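Reports > Flomum Seed Library > Spring update

Hi Yi-an Sun, quick one from me on how the Flemis grant is going. We've cataloged 198 packets since February, mostly beans and squash, and storage is next on my list. 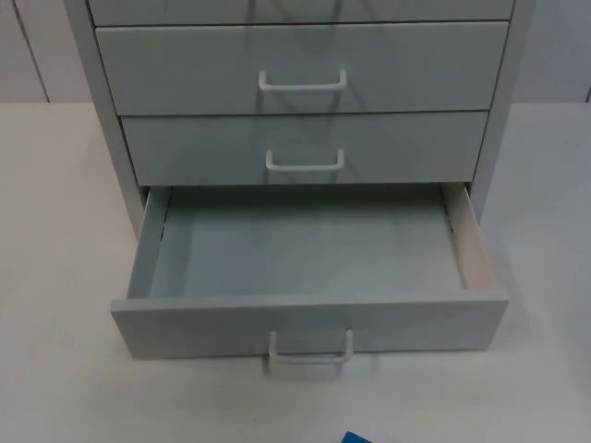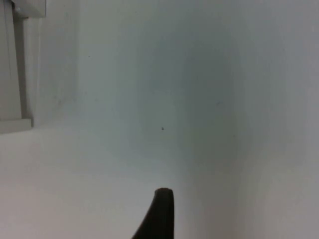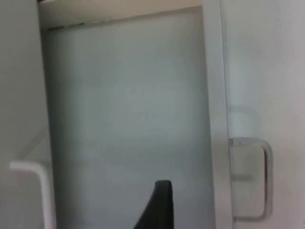
The Zakaria growers sent back almost 32 jars of saved seed - way more than I'd hoped! Germination tests are slow (my peppers are sulking), but the tomatoes look great. I'd love to move the leftover postage money into labels, if you're okay with that.

4 shares | 2 comments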